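# Propagation notebook, Hadby house, January

Entry opened at 7:40 a.m. Greenhouse at set temperature on arrival. Vents closed, shade cloth retracted on the south bay. The night log shows one heating interruption, recorded under bench notes.

## Cyclamen, seed lot 757

The second sowing of lot 757 has been moved from the dark room to bench 9. Germination in the first sowing was uneven, and the dark period for the second was extended by four days. The trays were uncovered this morning. Most cells show a visible swelling at the surface, and a smaller portion have put up a first leaf. Trays nearest the door are behind the others, as they were last time.

Staff are reminded that cyclamen seedlings in this house are to be watered from below only. Two trays from the first sowing were lost to crown rot after overhead watering on the weekend shift. The affected trays have been discarded and the bench wiped down with the standard disinfectant.

Seed coats were still attached on a number of the new leaves. They should be left alone. Earlier attempts to remove them with tweezers tore the leaf in most cases. A light misting in the late afternoon, with the lid replaced overnight, is permitted for those cells.

## Growing medium comparison

The comparison between the Clornis mix and our own bark and peat blend continues. Both were filled on the same day, into the same size pot, and placed in alternate rows on bench 4. Plants are holiday cactus, rooted from three-segment cuttings.

- Clornis mix: drains quickly, dries out at the rim first. New growth is pale green and firm.
- House blend: holds water a full day longer. New growth is darker, with some soft segments at the base.
- Both: no fungus gnats on the sticky cards at this reading.

The soft segments in the house blend are a concern and will be checked again before the next feed. If they have spread, that half of the bench should go to a longer dry interval. The feed rate remains unchanged for both groups until then, so that the comparison stays fair.

Root checks were made on four plants from each group. The Clornis plants had white roots to the bottom of the pot. The house blend plants had good roots in the upper half and very few below. The lower portion of the medium was noticeably heavier and had a sour smell in one pot. The blend may have been packed too firmly at filling, and the next batch is to be filled without tamping.

## Labels and records

The inventory carried forward from last season stands at 3,177 pots across all houses. The figure includes the amaryllis stock now resting under the benches, which has been left out of earlier totals by mistake. Anyone comparing this entry with the November sheet will find the two do not agree, and this entry should be used.

Pencil remains the required marking tool for plant labels. Ink labels on bench 6 have faded to the point that two varieties of azalea can no longer be told apart. They will be held until they bloom and then relabeled by color.

Cultivar names are to be written in full. Abbreviations used on the Holub trial trays have caused confusion between two white-flowered selections, and the original packing list had to be pulled to settle the matter.

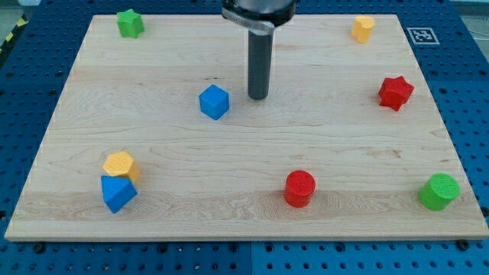 ## Amaryllis forcing

Twenty-seven bulbs were potted in the first group. All were set with the upper third of the bulb above the soil line and watered once. No further water is to be given until a shoot or bud tip is showing.

The bulbs from Vastar were larger than those supplied last year but arrived with more surface mold. The outer skins were peeled back and the bulbs dusted before potting. Two had soft spots near the basal plate and were set aside in a paper bag on the north shelf. They are not to be planted or returned to the main crate.

Bottom heat is on for half of the group. The remaining pots are on the open bench at house temperature. Previous notes suggest that heat brings the bud forward by a week or more but gives a taller, weaker stem. Stem height at first open flower is to be recorded for every pot, along with the number of flowers on each stem.

## Bench notes

1. The heating interruption lasted under an hour. The low reading was within limits for everything except the begonias, which were nearest the outside wall. Slight leaf curl on the outer row. No action beyond moving them inward.
2. Mealybug found in the leaf joints of one hoya on bench 2. Plant isolated and treated with alcohol swabs. Neighboring plants clean at inspection. Repeat the inspection at the next three waterings.
3. The misting timer on bench 9 is running fast. Set by hand until the replacement part comes in.
4. Azaleas held for relabeling need water daily. They were found light at 4:15 p.m. and were soaked in the tub until bubbling stopped.

Outstanding for the next entry: soft segment count on the house blend, second look at the door-side cyclamen trays, and a decision on whether the amaryllis stock under the benches needs repotting before it is brought back into light.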